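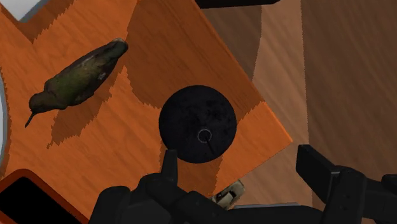

Ekkachai Khamphan
グリッパーを先に買うのは反対です。アーム側のフランジと通信の仕様が決まってからでないと、変換プレートとケーブルで結局もう一回見積もりを取ることになります。うちは2月にそれをやりました。

mokume_k（スレ主） 2021-05-12
反対意見、助かります。条件を書いておきます。
・シミュレーション上で机上の小物を2本指でつかむ作業を組んでいる。形は円盤から、くちばしの長い鳥の置物まで
・実機は来年度予算で1台
・候補はVirixのアームにDillelの2本指。見積もりはTerkuner経由
・今年度に使える残りは35万円。これでグリッパーだけ先に押さえたい
アームは来年度の入札なので、機種が変わる可能性はあります。

sabi_neji
残り予算で先に買うなら計算機のほうがいいと思う。シミュレーションの段階でつまずくのはたいてい計算時間です。うちのは学習1回に168時間かかっていて、条件を一つ変えるたびに一週間待ちでした。

mokume_k
計算機は共用のものがあるので、そこは困っていません。順番待ちはありますが。

hachi_roku
共用があるなら計算機はいらない。35万を無理に使い切らず、治具と机に回すのはどうか。アームを載せる台は見積もりから落ちやすい。Terkunerの見積もりに架台は入ってる？

mokume_k
入っていませんでした。配置はこんな感じで考えています。白いアームの先に黒い平行グリッパー、その下に作業用の板です。
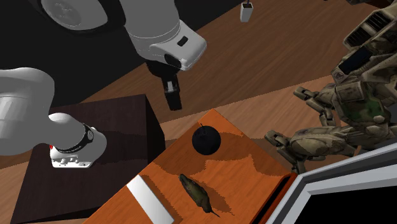 Ekkachai Khamphan
架台は別で取ったほうがいいです。納期はアームより短いですが、設置日に間に合わないと業者の出張費が二回分になります。あと非常停止のスイッチと柵の扱い。協働タイプでも学内の安全審査で何か言われるはずなので、その分を空けておくこと。

sabi_neji
それでも計算機の話はもう一回しておく。共用は年度末に取れなくなる。累計で2000時間超回したけど、最後の一か月はほとんど待ちだった。

hachi_roku
それは使い方の問題では。夜間に予約を入れれば普通に回る。機材費を計算機に寄せすぎて実機の消耗品が買えなくなった例のほうをよく見る。指先のパッドとか、ケーブルとか。

sabi_neji
うちの共用には予約の仕組みがないので、そこは環境次第ですね。消耗品の件は同意します。

kotatsu9
横からすみません。グリッパーはCuiの貸し出しを使う手もあります。9週間まで借りられたので、うちはその間に指の開き幅が足りるかだけ確かめました。丸いものと細長いものを両方つかむなら、開き幅と指先の形は実物で見たほうがいいです。

mokume_k
貸し出しは知りませんでした。問い合わせてみます。
今のところ、今年度は架台と非常停止まわり、グリッパーはアームと一緒に来年度、という案に傾いています。Terkunerには架台込みで出し直しを頼みました。

Ekkachai Khamphan
その順番でいいと思います。見積もりの有効期限だけ確認してください。年度をまたぐと取り直しになります。

mokume_k
期限は書いてありませんでした。明日電話します。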